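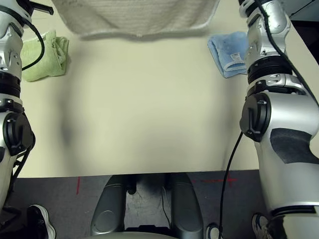
J. Marsden

Notes for the Evomden library talk, January 2021

Start with the bill. Hold up my own from August: 297 gallons a day for a house with two people in it. Ask who knows what theirs says. Wait for a few hands.

The meter test. Turn off every tap and appliance, write down the reading, wait an hour, read it again. If the number moved, water is going somewhere. Mention the ice maker. I forgot mine the first time and had to start over.

Toilets next. They were most of my problem. Food coloring in the tank, no flushing for 15 minutes, then look in the bowl. Color in the bowl means the flapper leaks. Pass the old flapper around so people can feel the warped edge.

Replacing it: shut the valve, flush, unhook the old one, take it to the store with you. Sizes vary. Go slowly here, people will want to write this down.

Outside. Hose bibs, sprinkler valves, the line from the meter to the house. A soggy strip of lawn in dry weather is worth a call to a plumber. Clunus Road houses are older, so expect questions about galvanized pipe. I don't know much about galvanized pipe and should say so.

After the flapper and one hose bib we were down by 209 gallons a day. Show the second bill. Don't promise anyone the same.

If there is time: shutoff valves. Everyone should find theirs tonight. Turn it gently, the old ones stick.

Questions. Stop by 8.

Comments

dripdrop: Did the color test and two of our three toilets failed. Thanks.

Clarnon reader: Our meter reads in cubic feet. Is the test the same?

dripdrop: Same test. You only need to see if it moves.

Recent

Winter hose storage
Reading your gas meter
Finding a shutoff valve in a crawl space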